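Sweeping and Sorting Sessions: Your Questions About the House Rules

Noreen Lodhi and Babar Tanoli keep this page for everyone who runs the tabletop cleanup task at Hultia. If your question is missing, write to Noreen and she'll gladly add it.

How should I lay out the debris?
Leave bare mat between the pieces, please, and keep them clear of the bags so the brush has room to come in from any side. Mix your shapes, too! A cork and a chunk of rock behave very differently in front of a dustpan. 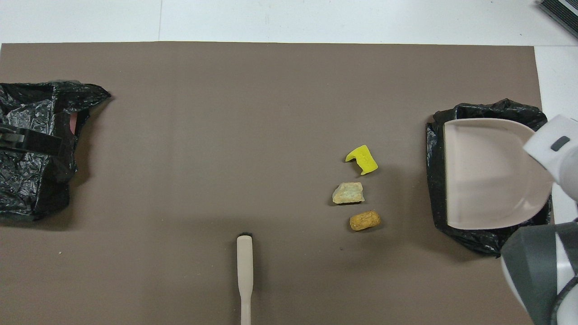
We ask for 14 runs per layout, and then a fresh arrangement, even if you've grown fond of the old one.

May I reach in to fix a bag?
Only after you've paused both arms and said so out loud to your partner. We know it feels fussy when a rim has flopped over and you could straighten it in a second, but this is the one rule we never bend.

What if a piece misses the bag?
Leave it where it lands and carry on, then mark the run as a partial in Gakamo.

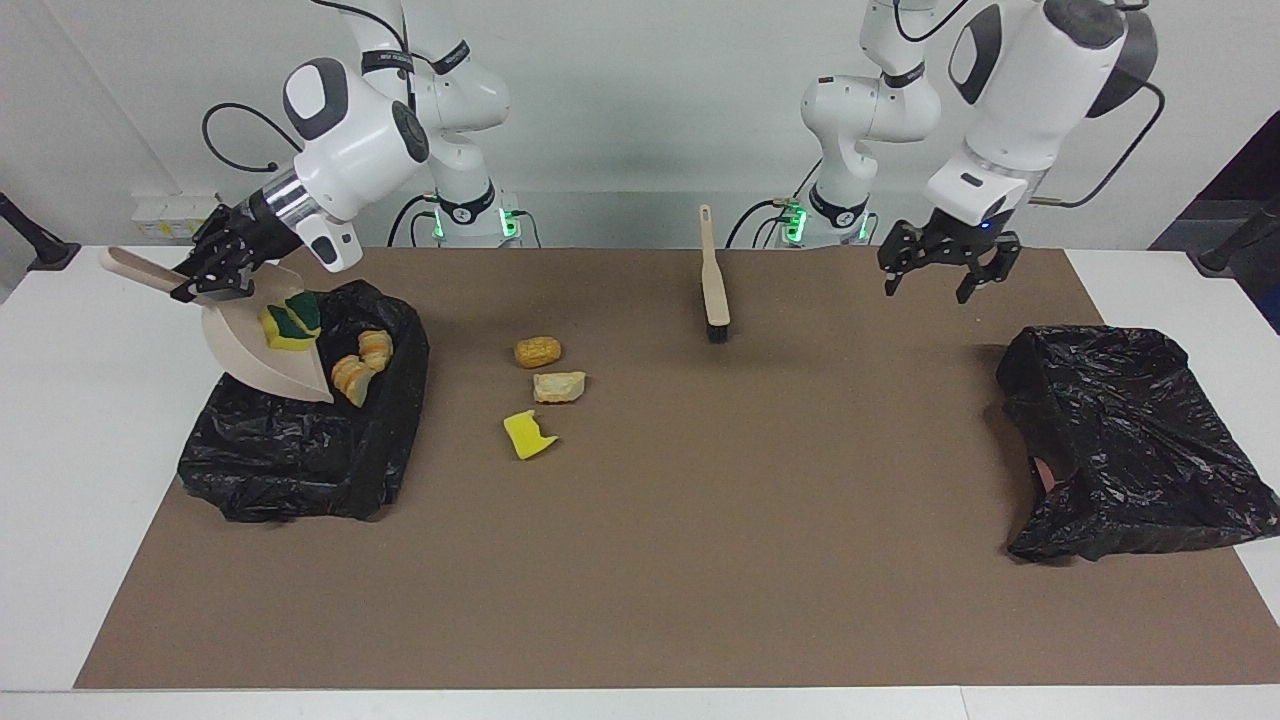 Tip the pan slowly over the opening, and please don't shake it to hurry things along (we've all been tempted). If something still won't slide after 2 tries, end the run there and write a short note. Babar reads every one of them.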